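# Bussing station layout: where does the dish rack go, and what order do you clear a tray in?

**Humaira Jatoi**, posted 14/10/2020

I run the lunch counter at Eltstead, a shared office building. Guests eat from cafeteria trays and return them to one wooden table near the kitchen door. Each tray has to be broken down by hand there before the dishes go to the machine. There is no conveyor and no return window, and the table can't be made longer.

Equipment on the table, left to right: a clear bin for small items, a black tray for trash, the guest's tray, and a gray plastic dish rack. The bin and the black tray share the left side because I couldn't find any other place for them. The tray being cleared goes in the middle.

A typical return has a plate, a small bowl, a saucer, a cup and chopsticks. Napkins and wrappers are left wherever the guest dropped them, usually on the plate.
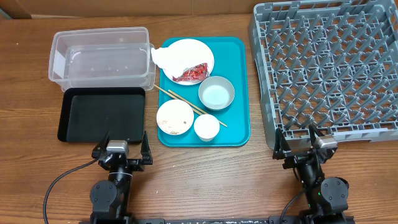 My current sequence is plate first, because it takes up the most room. I pick it up, tip the trash off to the left, and rack it on the right. Then the bowl, the saucer, the cup, and the chopsticks last. Two problems with this:

1. The plate crosses the whole table twice. Loose paper falls off on the way.
2. Chopsticks roll when the dishes around them are lifted. They end up under the rim of the black tray or on the floor.

Crumbs are the other issue. Saucers come back with them, and if I rack the saucer without scraping it, they collect in the bottom of the rack and go into the machine filter. If I scrape onto the guest tray, I have to dump the tray afterward.

We do 99 trays on a normal day, and I have one person on the station. Is there a standard order for this? Would it be better to move the rack to the left and work in one direction?

---

**tray_line_dan**

Leave the rack where it is. If your person is right-handed, dishes should go right and waste should go left. Moving the rack puts wet items and trash on the same side, and sooner or later a napkin gets washed.

The sequence is what needs changing. Clear by category, not by size:

- **Paper and wrappers.** Take them off the plate by hand while the plate is still sitting on the tray. Nothing gets lifted yet. Drop them straight into the black tray.
- **Chopsticks and flatware.** Second, every time. They are the only things on the tray that roll, and they often stick out past the rim where a sleeve will catch them. They go in the clear bin.
- **Scraping.** Scrape the saucer, plate and bowl over the black tray, in that order. Use a flat rubber scraper. A brush throws dry crumbs.
- **Racking.** Plate, saucer, bowl, cup. Plates and saucers stand in the slots facing the same way. Bowls and cups go upside down at the end of the rack nearest the machine.
- **Tray.** Wipe it, stack it, pull the next one.

Cups: check for liquid before you turn one over. You need a small pail for liquids, and I don't see one in your list. A pail on the floor is a trip hazard, so hang it from the table edge.

I would also pull the bin and the black tray apart. If one overlaps the other, the front one tilts when it is bumped, and a tilted trash tray is a spill. Leave a hand's width between them or put the bin on a low shelf behind. A clear bin is a good choice for chopsticks because you can tell from the side when it needs emptying.

If your chopsticks are unfinished wood, check what your local code says about reusing them. Lacquered or coated ones are usually treated as normal utensils. Ask before you set up a wash cycle for them.

---

**m_okes**

just get a bigger trash can and put it under a hole in the table. we did that at my last job and it was fine

---

**Mathur Catering Supply (Pilar)**

The order above is correct. A few additions on the equipment side.

A shallow tray is a poor trash receptacle at 99 returns a day. It works for scraping, but wrappers are light and springy and will not stay flat in it. Use the tray as a scraping surface and empty it into a lined can at your feet every 2 trays. If you need to keep it as the only receptacle, get one with walls at least as tall as a coffee mug.

Rack type matters too. An open dish rack is meant for draining. If yours goes into the machine, confirm that it is rated for the rinse temperature. Our Sedis racks have the rating molded into the base, and most other makes mark it somewhere similar. Household racks generally have no rating, and they warp at the corners first. For a table that can't be extended, we usually suggest the Skanum half rack (catalog 786). It takes up less of the surface and leaves room for the pail that Dan mentioned.

On wood tables: water will sit under the rack and lift the finish. Put a drip mat with a raised lip under it, and dry the wood at the end of service. Run the grain direction when you wipe.

Cutting a hole in the table, as suggested by the previous poster, is workable in stainless steel. In wood, the cut edge has to be sealed and will need resealing. I would not do it on a table that belongs to the building.

---

**Humaira Jatoi**

Thank you. The table does belong to the building, so no hole. I moved the bin behind the black tray with a gap between them and switched to paper, chopsticks, scrape, rack. The first shift with it went smoothly. The pail is on order. The rack has no rating on it that I can find, so it stays on the table for now and we transfer the dishes at the machine.

One remaining question for Dan: do you presoak bowls that held rice, or does scraping get enough of it?

---

**tray_line_dan**

Presoak, cold water. Hot water sets the starch. A second clear bin under the table works for this. Change the water when it turns cloudy.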